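Putting together the equipment budget for our little dish-handling project this month, and a few of you asked me to share how I'm going about it, so settle in, this may take a while.
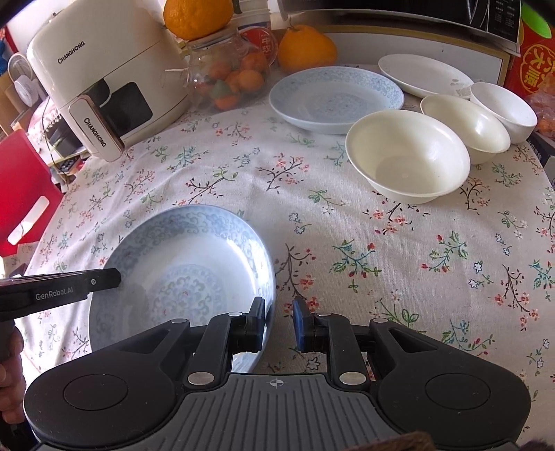
Should you buy spare finger pads with the gripper, or wait until the first set wears out?

Buy them with the gripper. Pads are cheap next to the grippers themselves, shipping them separately costs more than you'd like, and a worn pad on a glazed bowl will eat a whole afternoon before anyone thinks to look at it.

Okay, so the big picture. We want 2 of everything that a person holds, one per hand, and that already doubles the number most folks walk in with. I made this mistake on my first budget years ago and had to go back to Volkan Güneş with my hat in my hand asking for the other half. He was very kind about it. I still think about it.

The quote from Nandier came in at $1,396 for chargers, cables, mounts and cases, and I'll admit I stared at it for a good long minute. Then I sat down with Müzeyyen Özkan and we went line by line, and the cases turned out to be the part we could shrink. Our kit moves between kitchens in the back of a car, so we do need cases - just not the ones built for air freight.

Prukia was cheaper on the mounts but wanted six weeks. If your start date can slide, take the six weeks! Ours can't, we have kitchens lined up for August and people have been generous enough to say yes to us.

Now, dishes. Please put dishes in your budget. I mean it. Porcelain gets chipped, it's part of the work, and you should never be in the position of apologizing to someone for the plate their aunt gave them. We set aside $70 for replacements and I'm already wondering whether that was stingy of me.

While you're at it, think about shapes before you think about quantity. A wide shallow dish and a deep little bowl ask for completely different grips, and a stack of the same plate teaches you very little. Sidra Niazi does our thrift store runs and she has a wonderful eye for an odd rim.

Tablecloths too, if you're working in homes. A cloth wrinkles and shifts under a plate in a way a bare bench never will, and I'd want some of that in the plan from day one. Ours sit under "consumables" because I couldn't think where else to put them, and so far the accounting side has let me.

Ferhat Tokgöz wrote to ask about leasing from Varden. I went back and forth on that one. For a single month I'd lease and sleep well. We're planning on 6 months, and by my math buying wins somewhere in the fourth, assuming you don't need the latest model the minute it comes out (we don't).

One more thing and then I'll let you get back to your day. Leave a line for the hours it takes to learn the equipment. It's dull and it looks like padding on paper, and Tayla Kerslake fought to keep it in ours, bless her.

Still waiting on the Kılıçarslan quote for storage drives. Will add it to this thread when it lands. If you've ordered from them lately, I'd love to hear how long it took.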